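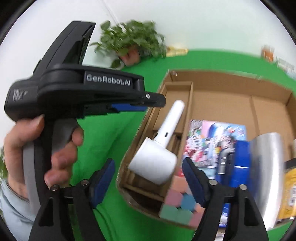
Emville to Charge for Parking It Used to Forget About

November 9, 2018

EMVILLE - Drivers who have spent years enjoying the free parking lot behind the old Geltano shoe store learned this week that it was never free. The meters were just broken.

The city council voted 5 to 4 to replace the meters, which stopped taking coins at some point during the last mayor's second term. Records don't say when. The public works department found the work order for the original repair in a folder marked "Pending," along with two others for streetlights on a block that has since been torn down.

New meters go in this March. Parking will cost 10 cents for every four minutes, a rate the council reached after a long discussion in which most of the arithmetic was done out loud.

"People are going to say we're taking something away from them," said Keith Whitlock, who represents the downtown ward and voted yes. "We are. It's a parking lot."

Merchants are split. The owner of Tawfik Bakery, whose customers use the lot most, said anyone who will stand in line for a cheese roll will probably pay a dime to do it. The manager of Wodar Hardware two doors down disagreed, and pointed out that a man buying one hinge does not want to do math first.

Several residents asked whether the city planned to collect for the years the meters were out. Whitlock said it did not. One resident then asked whether the city would refund the coins she had put in a broken meter before she knew better - roughly $5, by her count. The city clerk said she could fill out a form. The form is being located.

Parking in the lot will stay free on evenings and holidays. The council will take up the signs at its next meeting, including the one at the entrance that still reads "Temporary Lot."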